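Robots That Handle Things
Notes for Unit 6: When the log says it went fine

Read these before the lab. They replace the old Unit 6 handout, which was too kind to the vendors and too kind to us.

1. The failure

The task was called Purves. It was supposed to be easy: put out a place setting with drinking glasses, using a policy trained on demonstrations by people working a pair of hand-held grippers. Gerkus was the name of the software that ran the trained policy on the arm. Hestix did the integration, and the arm stood in a test kitchen at Plenness.

During a long run the arm closed on a tumbler, lifted it, and the tumbler slid down through the fingers and broke on the table edge. Glass went on the floor on the operator's side. The operator had stepped inside the taped line to straighten a placemat, and a piece went into the side of her shoe. She wasn't hurt. The log entry for that cycle reads "grasp OK, place OK, cycle complete."

Read that entry again. The glass was in pieces and the system recorded a completed cycle. It then started the next one, and went on until the operator reached the stop button.

2. What the first report said

The first report was one page long. It blamed "a surface condition on the object," meaning the glass was damp, and recommended that glasses be dried before use.

I don't believe this report, and I'd like you to practice not believing reports like it. Ask what evidence there was that the glass was damp. There was none. The pieces had been swept up and thrown out before anyone thought to look at them. "Damp" was a guess that happened to put the fault on whoever set the table.

Suppose the guess was right. A robot meant for kitchens that can't cope with a damp glass has a design problem, and a towel doesn't fix it. The recommendation moves the problem to a person and calls it closed.

3. What we can say with more confidence

(a) "Grasp OK" was decided by finger position alone. If the fingers stopped before they were fully shut, the software took it that something was between them. Nothing checked again after the lift.

(b) "Place OK" was decided by the arm reaching the place position. It would have been logged with nothing in the fingers at all.

(c) The wrist camera was running the whole time. Its pictures went to the policy and to nothing else. No part of the safety logic used them.

(d) The 500 demonstrations behind the policy were accepted or rejected by a script that looked at length and smoothness of motion. A person watched 10 of them.

Point (d) gets the least attention in the reports and I think it deserves the most.

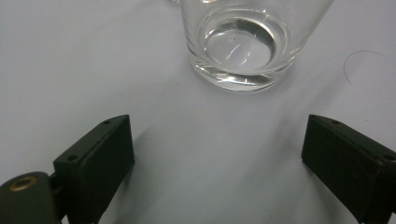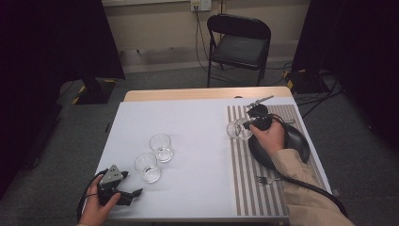 Demonstration data has a reputation for being clean, on the grounds that a human did the task and humans know how to pick up a glass. I'd be slower to say so. Clear glass is hard on cameras to begin with: the walls let the tabletop show through, and the brightest things in view may be reflections along the base. Look at the tumbler in the close view from the gripper. It has a shallow layer of water in the bottom, and a strand of dark hair lies on the tabletop beside it. The hair is a sharper mark against that pale surface than most of the glass is. A person shrugs off both. What a learned policy does with them is a question you have to test, and "it will average out" isn't a test. The wider view has its own lesson: a glass is held in the gripper's jaws on the striped placemat, and from that picture alone you can't say how hard it's held or whether it would stay put if lifted. Neither could the script.

4. The second fix, and why I'm not happy with it either

Hestix came back in November with a higher closing force and a rule that the arm must pause after lifting. They ran 60 cycles with no drops and called the matter resolved.

My objections, in the order I'd raise them in a review:

Sixty cycles is a small number for a fault that turned up deep into a long run. If the true rate is one drop in 404, sixty clean cycles is what you would expect to see most of the time. Work it out yourselves before the lab; it takes one line.

The same glasses were used throughout. Nobody tried a thinner one. More force on a thin glass trades a slip for a crush, and a crush next to someone's hand is worse.

The pause does nothing unless something is measured during it. In the version I was shown, nothing was. The arm waited, then carried on as before.

The log still said "OK" based on the same two checks. So even the claim of no drops rested on a person sitting there watching. Ask who that was, and whether they watched every cycle. I asked and got no clear answer.

5. The safety part

Don't let the software story crowd this out. An operator was inside the line with the arm moving. The line was tape. There was no gate, no light curtain, and no slowdown when someone came close. The written rule said "do not enter during operation," and the task as designed needed someone to enter during operation, because the placemat kept shifting. People will break a rule like that every day, and the report will then say the operator failed to follow procedure. It did say that.

If a job can't be done without breaking the rule, write down that the job is unsafe. Don't write down that the worker is careless.

6. For the lab

Bring closed shoes and safety glasses. You won't be let in without them.

Before any powered run, each group hands in half a page stating what your system will treat as a successful grasp, what signal that comes from, and one way the signal could be satisfied with the glass on the floor. If you can't think of one, you haven't looked long enough.

During runs, one person watches and keeps a paper tally of drops, slips and near misses. That person does nothing else. Compare the tally with the log afterward and hand in both, including the places where they disagree. I'll grade the disagreements more carefully than the success rate.

Broken glass: hit stop, step back, call me over. Keep the pieces in the labeled tub until your write-up is in.

Revised September 7, 2024. The reading list is unchanged except that the vendor white paper has been dropped.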